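Curel warming balm: progress report to the Handinwood fund, February

Prepared by Liya Zeleke, product development

Summary

The balm is on track for its shelf-life sign-off. The user panel has finished, the tube supplier has changed, and we are inside the budget for the period. One item, the label wording, is behind and is covered further down.

Formula

Version 4 is now the working formula. Version 3 separated slightly at the top of the tube after a few weeks in the warm cupboard, and Inmaculada Peñalver traced this to the beeswax being added too early. She has moved it to the end of the batch and lowered the stirring speed. The ginger and camphor levels are unchanged. The smell is milder than before, which most of the panel preferred.

The balm still feels greasy for the first minute or so after it is rubbed in. We tried a lighter oil in two small batches and it helped, but the balm then ran when left near a radiator. We have gone back to the original oil and do not plan to change it again before launch.

User panel

Rosário Abreu ran the panel through two walking clubs and a bowls club in Sampaio. We sent out 600 tubes and got 400 completed diaries back, which is better than we had planned for. People were asked to use the balm on knees, shoulders or lower back twice a day and to note how it felt, how long the warmth lasted and whether it marked their clothes.

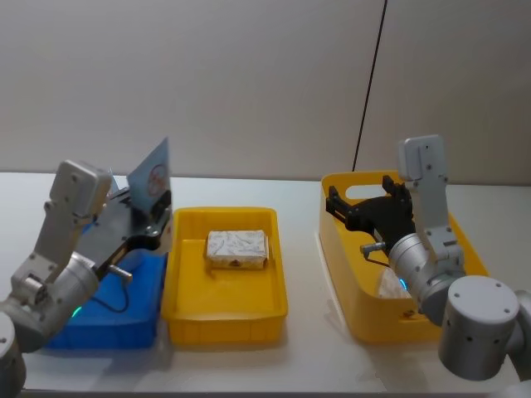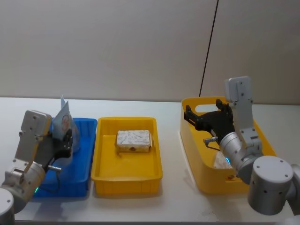 Warmth was the best-liked feature. Complaints were mostly about the cap, which is hard to grip with stiff fingers, and about staining on pale cotton. A small number reported redness that went away the same day. Those diaries have been passed to Henrique Meireles for the safety file, and he has asked for a clearer warning against using the balm under a heat pad. We have agreed to add it.

Packaging

The Grerkovo tubes are cheaper but the seal failed on too many in the first delivery. Jaime Cordeiro has moved the order to our second-choice supplier. The new cap is wider and has ridges. Samples are due on Friday and we will send a few to the panel members who complained.

Label wording

This is late. Our first draft said the balm "relieves" joint pain, and we were advised that we can't say so without more evidence. The new draft talks about warming and soothing tired muscles. It is with Henrique for checking.

Money

Spending is slightly under plan. The saving on panel postage has covered the extra cost of the new tubes. We are not asking for any change to the next payment.

Next period

Finish the shelf-life checks on version 4
Agree the label and the leaflet
Test the new cap
Make the first full-size batch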